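4. What happened when people tried to leave

Most work on unwanted email asks how to stop messages from people we never gave our address to. We were drawn to the duller and, we think, far more interesting neighbor of that problem: mail from senders we once said yes to. A reader signs up for a coupon, a webinar or a recipe, forgets all of it, and then one morning wants out. How hard is it to get out? We had a wonderful time finding out, and this section reports what we saw across the 50 mailing lists in our sample.

4.1 Setting up the sign-ups

Each list was joined with a fresh address, used for that list alone. Ferreira built the address generator over a long January and it held up beautifully. A single-use address lets us say with real confidence which sender a message came from, even when the name in the "From" line changes, and it changed often. One list signed its messages in the name of a store, then a rewards club, then a first name with no company attached at all.

We ran the sign-ups through two mail platforms. Flivanov was our main one, and Mtshali served as a check on delivery, so that a quiet list would not be mistaken for a lost one. Lists were chosen from retail, travel, home services and software. We left out political mail and charity mail, which follow different habits and deserve a study of their own (we would love to read it).

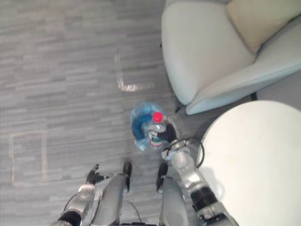

After joining, we waited until a list had sent at least one marketing message before asking to leave. Welcome notes and receipts did not count. This sounds like a small rule, but it caused the longest arguments of the whole project, as a surprising share of "welcome" messages carry a discount code. In the end we settled on a plain test. If the message would still make sense with the offer taken out, we called it a welcome note. If it would be blank, or close to it, we called it marketing.

4.2 Counting the steps

For every list we recorded each action between opening the message and reaching a page that said the request had been received. A click is one step. Typing an address is one step. Picking a reason from a menu is one step, and so is picking "other" and then being made to explain it. Scrolling is not a step, though by the end of the coding Pearce was ready to argue that it should be.

The best lists were a joy. One click, one sentence on a page, done. We had expected these to come from small senders with simple tools, and were delighted to be wrong: several of the smoothest exits belonged to large stores with very busy mail programs. The size of the sender told us very little about the effort it asked for.

At the other end, 18 of the 50 lists asked the reader to type in the very address the message had just been sent to. We can think of honest reasons for this. A forwarded message, for one, could let a friend remove you by mistake. But most of these pages gave no hint that the check was for the reader's benefit, and a few rejected the address when it was typed with a capital letter.
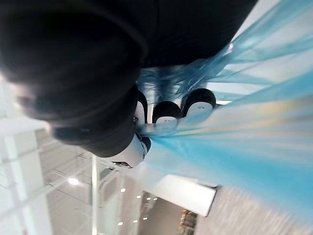 4.3 The preference page

Our favorite finding concerns the page that opens when a reader clicks "unsubscribe" and is shown a list of topics instead. We call these preference pages. They are often well meant. A reader who is tired of daily deals may still want a monthly newsletter, and a good preference page lets that reader say so in seconds.

Whether the page works for the reader seems to hang on one thing, the placement of the "leave everything" choice. When it came first, our coders found it right away. When it came last, under a column of checked boxes, they regularly missed it on a first pass, and these were people paid to look for it! On one page the choice was written as "pause my benefits," which both coders read as something to do with an account.

We also looked at what the boxes meant. On some pages a check mark meant "send me this." On others it meant "stop sending me this." One page managed both, with the meaning flipping between the upper and lower halves. We marked that page as unclear and moved on, with some admiration for whoever has to answer the mail it produces. 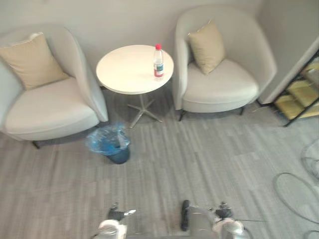 It would be easy to read bad intent into all of this, and we want to be careful. We wrote to the senders of the more puzzling pages, and the replies we got were friendly and often frank. One marketing manager had inherited her page from an earlier mail tool and had never clicked through it herself. Another had added topics one at a time as different teams asked for them, until the page ran to three screens. Neither had set out to trap anyone. Neglect can produce the same page that a schemer would draw up, and a reader on the receiving end has no way to tell them apart.

4.4 Scoring the exits

To compare lists we used the Trosano scale, which gives each exit a score from zero to 100. A one-click exit with a clear confirmation gets full marks. Points come off for extra steps, for unclear labels, for required log-ins, and for any further marketing message that arrives after the confirmation. We adapted the scale slightly by leaving out its item on color contrast, which our coders could not judge the same way on different screens.

We treated a score of 70 as the line between an exit we would call easy and one we would not. The line is a matter of judgment and we tried moving it in both directions. The names near the line shift around when you do that, as they should, but the broad shape of the results does not. Required log-ins were the heaviest burden by far. A reader who has forgotten the sign-up has surely forgotten the password too, and resetting it means waiting for yet another message from the sender one is trying to leave.

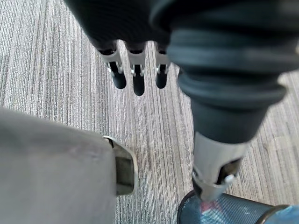

Figure 4. Gripper fingers over striped carpet.

Coding was done twice for every list, once by each author, with no talk between us until both sheets were finished. We agreed on the step counts nearly all the time. Labels were harder. Where we split, we asked a colleague at Cliltudus to read the page cold and tell us what she thought the button would do, and we took her reading as final. Her notes were so useful that we now wish we had asked for them on every page.

4.5 Limits, and what we would try next

Our readers were not ordinary readers. We knew a way out existed and we kept looking until we had it. Someone reading on a phone over breakfast may give up after the first odd page and hit the spam button, and from the sender's side that is a much worse result than a clean goodbye. Spam reports hurt delivery to the people who do want the mail. We would be thrilled to see this measured directly, with real subscribers and with a sender willing to share complaint numbers before and after a page is fixed.

We also looked only at pages in English, and at each page only once. Senders change these pages often. Two of the exits we scored lowest had been rebuilt by the time we wrote this section, and the new versions are very good. We have kept the original scores in the table and marked both lists with a star.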